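On Folding Shirts at a Table
31 Oct 2023

Readers of these pages will recall that the spring entries dealt with ironing. The present entry concerns the stage which follows it, or which, in many households, replaces it altogether. It is written chiefly with the cotton shirt in mind, and in particular the light checked shirt, which shows every fault in its folding.

I have folded at a table since moving to Zotcombe and would not willingly return to the bed.
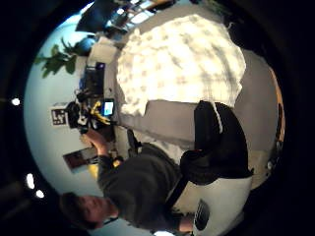
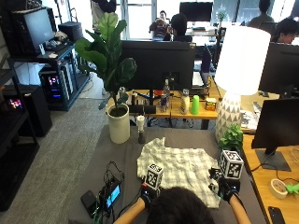
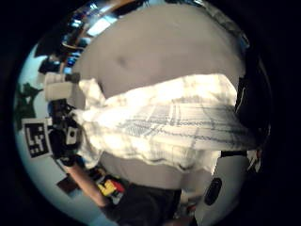 The objection most often raised to the table is one of space. Few homes can set aside a surface for laundry alone, and a desk or dining table is generally occupied by other matters. In my experience the area required is modest. A shirt laid flat with its sleeves turned in needs little more than the width of an open newspaper, and the remainder of the table may continue in its ordinary use. A lamp need not be moved. A plant need not be moved either, provided that it is not shedding.

The covering deserves more thought than it usually receives. Bare varnish is too slippery: the lower layer of the shirt travels while the upper layer is being smoothed, and the side seams part company. A thick blanket has the opposite failing, as it grips the cotton and holds each crease where it fell. I use a plain grey cloth of 300 grams to the square metre, bought as a remnant from Grultard, washed before its first use and not ironed since. Grey is a sensible choice beneath white shirts. The hem can be seen at once against it, and so can any loose thread.

Light matters equally. Ceiling lights flatten a white fabric until the creases cannot be told from the weave. A table lamp standing to one side throws a low light across the cloth and brings every ridge into view, and I would advise anyone who folds in the evening to place one on the side opposite the working hand.

The procedure

The shirt should be fastened at the collar, at the third button and at the last. Fastening every button is unnecessary and takes time better given to the sleeves. It is then laid face down with the collar away from the person folding and the hem towards them.

The collar will bunch. This is the commonest complaint in the correspondence I receive, and the remedy lies in the yoke. Take hold of the two shoulder seams, draw them apart gently until the yoke lies flat, and the collar will largely follow. Pulling at the collar itself accomplishes very little and in time distorts the band.

The back is next smoothed from the centre outwards with the flat of the hand. A check is of real assistance here, since its lines show plainly whether the cloth is straight. On a shirt of good cut, such as the older ones made by Ruppert, the vertical lines will run true from yoke to hem. On a cheaper shirt they may drift towards one side seam, in which case the seams should be followed and the pattern disregarded. A shirt folded to a crooked check will hang crookedly when it is next worn.

One side is brought over to a point midway between the collar and the shoulder, and its sleeve is laid straight down along the body. The other side is then treated in the same manner. I am aware that many shops angle the sleeves back upon themselves. It produces a tidy packet, and it also produces a hard crease at the elbow — a poor exchange for a garment that will spend its life in a drawer.

Finally, the hem is turned up by the width of a hand, and the body is folded in 2. Folding in three is permissible where the drawer is shallow. The finished shirt is turned over once, by sliding both hands beneath it, and the front is smoothed without pressing.

Creased shirts

A shirt which has lain in a heap should not be folded directly. The creases will set within a few days under the weight of the pile. I shake such a shirt twice from the shoulders, lay it on the cloth, and pass over it with a barely damp hand. Elleo sell a spray for this purpose, which I was given last winter and have nearly finished. It has a pleasant scent. I could detect no advantage over tap water and shall not be replacing it.

Where the creases remain after this treatment, the shirt must be ironed, and the reader is referred to the spring entries.

Storage

My own drawer holds 19 shirts, stacked in two columns with the collars alternating from left to right. If all the collars face one way, the column leans, and the lowest shirt suffers for it. Heavier shirts are placed at the bottom and the light checks on top. Newly laundered shirts go beneath those of similar weight so that all are worn in turn, although I confess to having neglected this rule throughout the summer.

I had intended to include a section on linen, but it has grown beyond the length of a single entry and will appear in November. Correspondence concerning pleated fronts has also been received and is awaiting a reply. I have only one such shirt and have not folded it to my satisfaction.

Elfriede Pfeiffer

3 comments

Svenja Rothe
Thank you for the remark about the yoke. I have been tugging at collars for years and two of mine are now quite out of shape. May I ask whether you fasten the cuffs? Mine always come out looking like concertinas.

Elfriede Pfeiffer
Dear Svenja, I leave the cuffs unfastened and lay them flat, with the opening facing down. A fastened cuff is a tube and will not lie quietly under the body of the shirt. Double cuffs should be opened out completely.

moth_and_mangle
Must disagree regarding three folds. Our chest of drawers is a deep one and I still find that folding in three keeps the column upright, whichever way the collars point. Entirely with you on the grey cloth, though. We had an old brown curtain on our table and it left fluff on everything. Looking forward to linen!

Contact: by the form on the correspondence page | © Elfriede Pfeiffer, Zotcombe | Back to top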